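Kemeys Records Desk: Set-Up Guide
Section 4. Filing and following your first records request

By now you should have an account, a confirmed email address and a home town set in your profile. If you skipped Section 3, go back and do the home town step, or the office list in step 2 will be blank.

This is the fun part of the guide! Public records sound dry until you read your first batch, and then you find out what the town paid to fix the culvert behind your street, who bid on the job and how many people wrote in to complain while it was closed. The Kemeys desk covers the town offices of Bedby, Clirncombe and Rustby, and filing works the same way in all three.

4.1 Before you start

Have these ready:

The subject of your request, in one plain sentence
A start month and an end month
The name of a street, building, contract or board, if you know it
Thirty minutes or so for your first try (later ones go much faster)

Take a minute to search the Released Files shelf first. It holds 3,188 documents that someone has already asked for and received, and there is a decent chance yours is among them. Anything on the shelf can be opened right away with no request at all.

4.2 Filing a request

1. Sign in and choose New Request from the left-hand menu.

2. Pick the office. Each town has its own list. Road, sewer, snow and sidewalk papers belong to Public Works in Bedby and Rustby. In Clirncombe they belong to Streets and Grounds, a separate entry farther down the list.

3. Type your subject sentence in the top box. Keep it short. "Inspection reports for the Mill Lane footbridge" is a very good subject.

4. Enter the start and end months. The form takes any span up to five years.

5. Describe the records in the large box. You have 300 words. Name the kinds of paper you want: invoices, inspection sheets, emails, meeting notes, photographs, maps. If you don't know what a form is called, describe what it would show. Clerks are very good at working backward from that.

6. Choose how you want to receive the files. Download is the default. Paper copies are charged by the page and picked up at the counter of the office you asked.

7. Set a cost limit. The desk will never run up a bill past the limit you enter, and a limit of zero is fine. With a zero limit you get whatever is free and a written estimate for the rest.

8. Press Preview. Read the whole page once, slowly. The request will be public, and so will your subject line.

9. Press File. A green bar appears with your request number. Write it down or save the page.

Note: You may leave the Reason box empty. It is there for people who want a fee waiver and you don't owe the office an explanation otherwise.

Caution: Don't put your home address, phone number or a case number from a private matter in the subject line or the large box. Requests are posted as written. If you file something by mistake, use Withdraw within one hour and it will come down before it is posted.

4.3 Reading the status line

Every request has a status line under its number. It changes more often than you might think, and I love watching it move.

Received: the office has it and the clock has started.

Clarifying: the clerk has a question. The clock is stopped until you answer, so check your email. Most questions are small ones (do you mean the north lot or the south lot?) and a one-line reply is plenty.

Searching: someone is pulling the papers.

Review: the papers have been found and are being read for things that have to be blacked out, such as bank details and medical notes.

Partly released: you can open some of it now. More is on the way.

Released: all done.

Denied: the office says no, in whole or in part. A denial always comes with a written reason and a link to the appeal form. See 4.6.

Note: Offices have 30 days to answer. An answer can be an extension notice, and that shows up as a small clock next to the status.

4.4 Following other people's requests

You can follow any open request in the three towns, and I'd urge you to try it even if you never file one yourself. It is a great way to learn how a good request is worded.

1. Open the Public Log.

2. Filter by town, office or key word. The key word filter looks at subject lines and at the large box.

3. Press the star next to a request. You'll get an email when its status changes.

4. To follow a topic, type the word in the filter bar and press Save This Filter. New requests that match will turn up in your weekly mail.

Saved filters match whole words. "Sewer" won't find "sewers" – add both. Up to 12 filters can be saved at once, and old ones can be renamed but not merged (yet!).

If your mail gets heavy, go to Settings, then Mail, and change Each Update to Daily. Daily mail goes out at 6 a.m.

4.5 Opening large releases

Some releases are big. The Bedby storm drain file runs to 376 pages, scanned in the order the papers came out of the cabinet, and it's a wonderful read once you have it arranged.

1. Open the release and choose Index View. Each page gets a thumbnail and, where the scan is clean enough, a line of text from the top of the sheet.

2. Sort by Date on Page. Pages with no date go to the end.

3. Mark pages with a flag as you read. Flags are private.

4. Choose Export Flagged to save only those pages as one file.

5. Keep the original download too. The page numbers in your export will be new ones, and if you write to the clerk about page 41, you want to mean the same page 41.

Handwritten sheets don't show up in a text search. Flip through them by eye, and don't skip the margins. Some of the best stuff is a penciled note next to a figure.

Caution: A black box over text is final in the released copy. If you think it covers something it shouldn't, appeal it. Do not post guesses about what is under it in the comments; they will be removed.

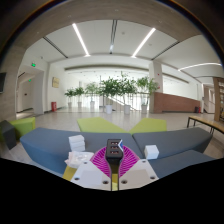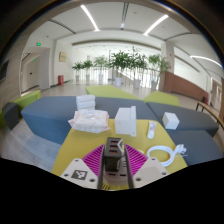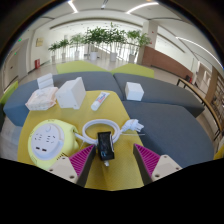 4.6 If the answer is no

A denial is worth reading closely. Often only one kind of paper is being held back, and a narrower request for the others will go straight through.

1. Open the denial letter and find the line headed Grounds.

2. Decide whether to narrow or appeal. Narrow is quicker. Press Copy and Edit, change the large box, and file again under a new number.

3. To appeal, press Appeal within 30 days of the letter. Quote the Grounds line and say in your own words why the records should be open. Two paragraphs is a fine length.

4. Attach anything that helps: agenda pages, a published notice, an earlier release of the same form.

5. File. The appeal goes to a reviewer outside the office that said no, and the status line changes to On Appeal.

Note: Missing records are handled separately. If the letter says "no responsive records" and you have good reason to think the papers exist, or used to, choose Ask for a Search Report instead of Appeal. The office then has to list which rooms, cabinets and drives were checked. Search reports are posted in the Public Log like everything else, and the Rustby ones are especially thorough.

4.7 Closing a request

Released requests close by themselves after two weeks. To keep one open because a file won't load or a page is upside down, press Report a Problem and give the page number. To close one early, press Close, then confirm. Closed requests stay in your list under Past, and your flags stay with them.

Section 5 covers shared folders and group accounts.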